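Notebook – Renata Borkowska
Jun 21, 2024

Back on the black board and so happy with it! I wanted a surface where water stands out, and small clear drops on gloss black light up like white beads. Metal cup near the far side, the little purple ridged piece for color. Drops are thickest up near the cup and thin out toward the lower left.

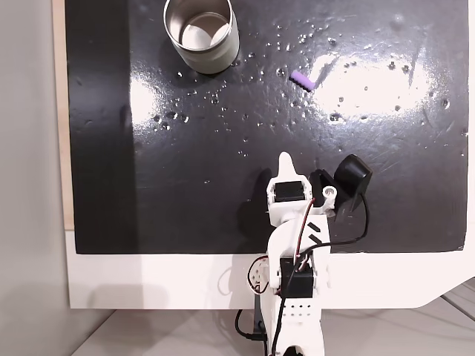

Do the scratches matter for spotting drops?
Only in the glare. Away from it a scratch stays dull and a drop keeps its bright point, so look there first.

Cloth notes. The Pimico cloth is my favorite by a mile – one slow pull, fold, one more pull. The Clurelus one leaves lint on black (fine on white, I think). I gave each cloth 9 passes and stopped. Herrera wants the same thing done with hard water and I'm all for it, but that can wait until September when we have the second board.

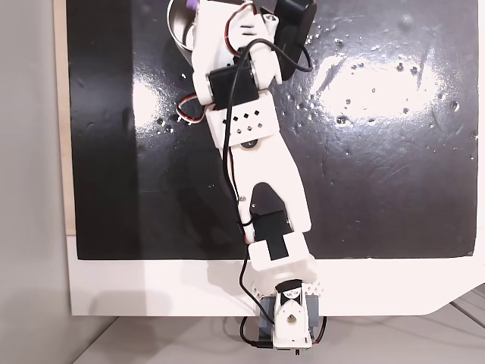

Silver cup at the top, black mat.

Cups next. I love how different the two are to work around. The plain metal one throws reflections all over and its shadow is easy to mistake for a damp patch. The pale green mug with the squared handle is much calmer, and the steel band at the rim is the only part that flashes. For the purple piece, lay it on its side near the middle and go over the ridges with a corner of the cloth, they hold water like you wouldn't believe.
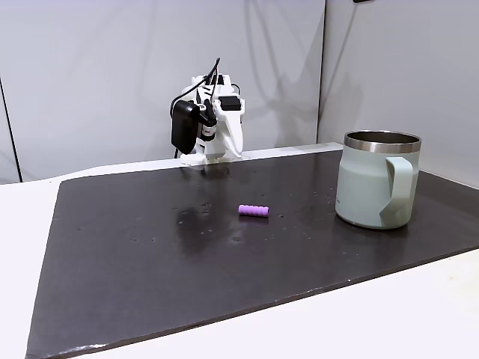 Vol. 32, p. 144

Harnine spray bottle: finest setting is too fine, gives a fog. Two clicks back is lovely. Refill before the next round, and order more Pimico cloths, we're down to the last pack.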